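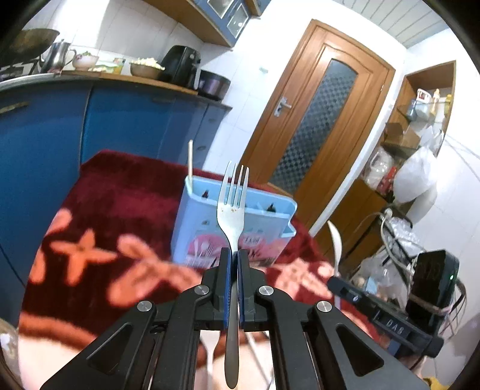
Hello, and thanks for clicking through to the bit of the website most people skip! I'm Svend Bergmann and I started Hetholm, a small shop and mail order business for the things that live in and around the kitchen drawer. Forks, knives, spoons, chopsticks, and all the boxes, pots and trays you put them in. That's the lot. We don't do saucepans (people ask every week) and we don't do glasses, although I did try glasses once and ended up giving most of them to my sister.

It began with a cutlery holder. I'd moved into a flat with one kitchen drawer, and the drawer didn't open properly, so everything had to stand up on the worktop in a jam jar. The jar fell over if you so much as looked at it. I went hunting for something better, bought far too many, and started selling the spares from a table at the Gokstead market. By the second August I had 51 different holders at home and hardly anywhere to eat my tea, so I took on the shop.

These days there are three of us. Chia-jung Tang does the buying and has much better taste than me – the chopsticks are all her doing, and so are the cheerful coloured plastic holders, which I was a bit sniffy about and which now sell faster than anything else we've got. Helmut Nolte packs the orders and looks after second-hand. He can match an odd fork to its family from across the room, so if you've lost one from your gran's set, send him a photo of the front and the back and he'll have a rummage. We've got 304 patterns in the second-hand drawers at the moment, plus a big tub of things we haven't sorted yet.

I get asked a lot how cutlery ought to go in a holder. Well, I'm a tines-up person with forks, you can see what you're grabbing! Knives go in point down in my house, and please do the same if you've got little ones about. Chopsticks can go anywhere there's a gap, but pick a fairly deep box for them because they're tall and they do like to lean. And give the holder itself a proper wash now and then. Tip it up over the sink first, you'll be amazed at the crumbs.

The shop is at the bottom end of Brandes Lane, next to the bike place, and we're open from ten until four, a bit later in summer if it's nice out and we've got chatting. You're very welcome to bring your own forks and try them in a holder before you buy it. Orders from the website go out the next working day. If something turns up bent, chipped or just not what you had in mind, drop us a line and Helmut will sort out a swap or your money back.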